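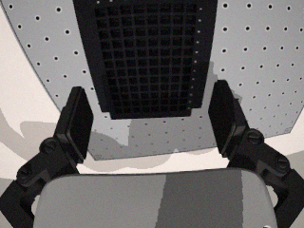 Patch 15 for Prellinico went up this morning, 2 GB on PC, bit more on console. Servers were down while it rolled out and came back before lunch. If you're stuck on the login screen with the spinning gear, close the client completely and let it check files again. Worked for me second try.

Quick rundown, because the official notes are long and half of it is store stuff.

Biggest thing is stamina. Sprint drain is down across all classes and it no longer stops regenerating when you swap weapons. Everybody on the forums has been asking for this since the spring season. Heavies still drain faster than the rest but you can cross the Corbridge map from the docks to the mill without walking the last stretch. Dodge cost is unchanged.

Warden took a hit. Shield health goes from 600 to 400, and the bash doesn't interupt ultimates anymore. Big drop. I get why, two Wardens on a point was miserable to play against, but solo Warden wasn't strong to begin with and now I don't know what it's for. Hongmei Luo, who writes our class guides, thinks people will move to the healing build and forget about blocking. She'll have an updated guide out once she's had some games on it. The old one is still up on the site, please don't follow the shield section.

Cui (the archer, for anyone new) gets her second arrow slot back. Poison arrows stack again, up to three, but the slow doesn't. Draw time a little shorter when crouched. Also the quiver finally shows the right number after a respawn. Tiny thing, drove me nuts.

Scout: no changes. Again.

Engineer turrets turn faster and cost less scrap to repair. They also make a louder noise when they lock on, so flanking one should be a bit more fair. Haven't seen many Engineers in ranked so far today so can't say how it feels. 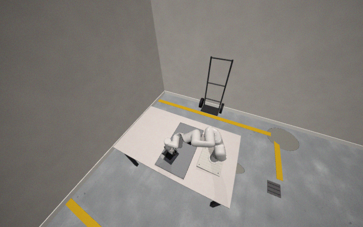 Map changes are small. On Corbridge the ledge behind the chapel is closed off, no more sitting up there for the whole round. The mill has a second door on the river side, so defenders have to watch both. Spawn timers on the third stage are longer for attackers. I played four rounds of it and lost all four, so take my opinion for what its worth, but third stage feels very hard to push now.

Ranked. Placement is down from ten matches to seven. If you leave in the first minute because somebody didn't load in, you don't get the penalty. Leaving after that still costs you. Duo queue is capped at one tier apart, which is going to annoy some of you. Me included, my regular partner is two tiers up.

Custom lobbies can now save rule sets, up to five. Good news for anyone running a cup. Spectator mode got a free camera speed slider and the names over players can be turned off.

Known issues, from the pinned thread:
Voice chat drops after a host change. Rejoin the party to fix.
Some controllers are mapped wrong after the update, reset to default and redo your bindings.
Kill feed shows the wrong weapon for Engineer.
Daily quest for revives isn't counting in custom games.

A hotfix for the first two is supposed to come later this week. No word on the others.

Store stuff, short version. Harvest skins are back until the end of November, same price as last year. The lantern charm is earnable this time, just win matches with it tracked. Don't buy it.

Community cup, round two. Meifang Feng is running the bracket again, sign ups are open on the Eltix server in the cup channel. Teams of four plus one sub. Matches will be on the new patch, old Corbridge strats go in the bin. Get your roster in before 8 pm on the closing day, she won't be adding late teams. Last time there was a lot of begging. Ask rules questions in the channel and not in her DMs please.

Next issue we'll have Hongmei's Warden guide and the cup results if the bracket's done. Loadout codes from readers too, I have a pile of them sitting in the inbox and will get thru them. Send more if you've got something good for Engineer.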